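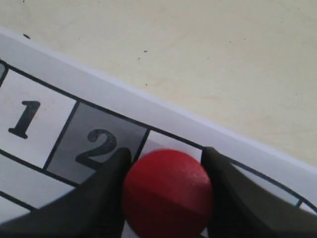

Figure 3. Ball held between the fingers at the track sheet, squares 1 and 2 showing.

3. Running the track demonstration for visitors

This section covers the open day set-up at the Stoltlow centre. It assumes the arm has been powered up and homed as set out in section 2. For the Draketti bench, use the separate sheet.

3.1 Setting up the table

1. Wipe the tabletop and let it dry.
2. Lay the printed track sheet flat. It does not need to be square to the table – the program finds the outline from the wrist view.
3. Tape the corners if the sheet curls. Keep tape off the black lines.
4. Put out the red ball. Spares are in the grey Rosenthal case, bottom tray.
5. Set the barrier 300 mm back from the table edge on the visitor side.

Note: Sheets printed before 12th January are a slightly different size. Recycle them.

3.2 Running the demonstration

1. On the Nisard console, enter program code 3871 and press Load.
2. Set speed to 100 mm per second. Do not go higher with visitors in the room.
3. Check that the wrist view shows the numbered squares and the track outline.
4. Press Start. The arm picks up the ball and carries it to the sheet.
5. Ask a visitor to call out a square, then key in the number.
6. Wait for the green light before anyone reaches for the ball.

Caution: Keep hands, sleeves and lanyards clear of the fingers while the arm is live. The operator stays within reach of the stop button for the whole run.

Note: With the ball held low over the track, the fingers can cover part of a numeral and the ball can hide a square. The program uses the position stored at the start of the run, so leave the sheet where it is.

3.3 If the ball is dropped

1. Press Pause, not Stop. Stop clears the stored position.
2. Pick up the ball and check it for grit.
3. Return it to the start point and press Resume.

If it drops again, close the session and tell Marisol Lyons at the front desk. Finger pads are changed under section 5.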